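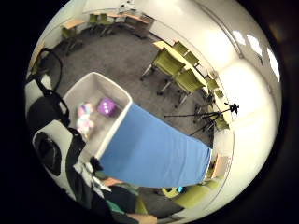 The Bonlow Table Cover is a plain cloth for long tables, made for people who have given up on ironing but would still like the room to look looked-after. It comes in 3 lengths, and we ask you to measure before you pick one. Guessing gets you what the blue cloth has here, a strip of light wood peeking out along the near edge like a shirt that won't stay tucked in. We have nothing against wood. You just paid to cover it.

Femden has sold 3,402 of these so far, mostly to schools, clubs and church halls, and a few to people with very long dining rooms who prefer not to discuss it.

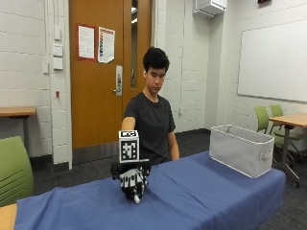 Fabric: Kumska weave, a mid-weight polyester that shrugs off coffee and most of what children do. It drapes without sliding, and it doesn't crackle when you lean on it. Wash warm, hang to dry. You may iron it on low if you enjoy that sort of thing.

Colors: Bright Blue, Bottle Green, Oatmeal. There was a Mustard until August. We miss it more than the customers do.

In the package: one cover, 2 corner clips and a storage bag you will lose by the second use. Replacement bags are sold separately, and yes, we do quite well out of them. 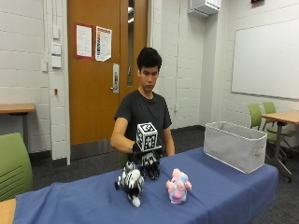

Sizing: measure the tabletop, then add the drop you want on each side. A short drop keeps knees free. A floor-length drop hides boxes, coats and the extension cord you meant to replace. If your table falls between sizes, go up. The extra folds under at the corners and the clips hold it there.

Guarantee: 2 years on seams and color. Candle wax, glitter and cats are excluded.

Shipping: orders leave our Thongsuk warehouse by noon if you place them before 9 a.m. Returns are accepted unwashed and unused, in the storage bag, if you can find it.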